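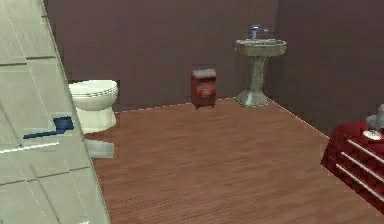
A simulated bathroom with a white toilet, lid closed.

2020-06-26

I finally moved my email off the shared password I had been using since college. What pushed me was a fake invoice from "Prokton Billing" in April. It looked fine, but the reply address was wrong by one letter. Khanyisile Lekota at work got the same one and clicked.

She spent 2 days resetting accounts. I spent an evening turning on two-step login for eight of mine. Surnia still only offers codes by text, so I left that one for last. The backup codes are printed and in a drawer.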